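Automatisation et métiers du nettoyage : notes pour mon intervention
Nermina Leka, Avmont, novembre 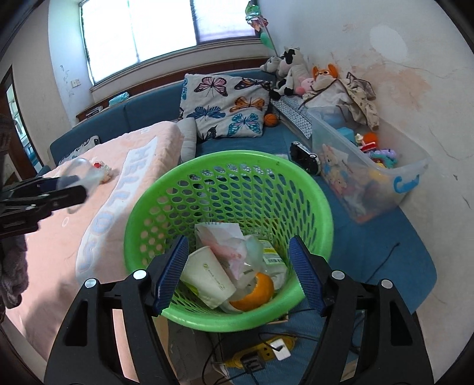

Qui décide de ce que la machine fait et de ce qui reste à l'équipe ?
Chez nous, c'est la responsable d'équipe, avec deux agents qui connaissent le poste. Le fournisseur propose, mais il ne décide pas.

Commencer par le ramassage. Ranger une chambre, prendre une bouteille en plastique, vider une corbeille : pour une personne ce sont des gestes qu'on ne remarque plus. Pour l'automatisation, chaque objet est un cas. Un gobelet en papier et une peau d'orange ne se prennent pas de la même manière. Laisser un temps ici, demander à la salle qui a déjà fait ce travail.

Les chiffres. Pendant l'essai avec Flendix, nous avons relevé 3 373 prises, dont environ 709 ont demandé l'aide d'un agent. Dire lentement. Ne pas comparer avec d'autres sites, les locaux sont trop différents.

Ce qui change pour les personnes. Tươi Trịnh se baisse moins souvent, elle me l'a dit dès la première semaine. En revanche elle surveille davantage, et le soir elle est fatiguée d'une autre façon. Khôi Phí a appris à reprendre la main sur l'outil. Cette tâche n'était pas dans sa fiche de poste. Nous l'avons ajoutée après 3 mois, ce qui est trop tard à mon avis.

Question du salaire. Elle sera posée, il faut répondre simplement : une compétence nouvelle doit être reconnue. Bijan Farahani négocie ce point avec la direction et je ne peux pas annoncer le résultat.

Le rythme. Attention à ne pas régler les horaires sur la vitesse de la machine. Nous avons essayé ce système, puis nous sommes revenus aux pauses d'avant.

Si j'ai encore du temps : raconter la formation faite par Ánh Tăng, 2 séances courtes dans les chambres, sans diapositives. Sinon passer directement aux questions. Le document Sturix sur les consignes est à distribuer à la sortie.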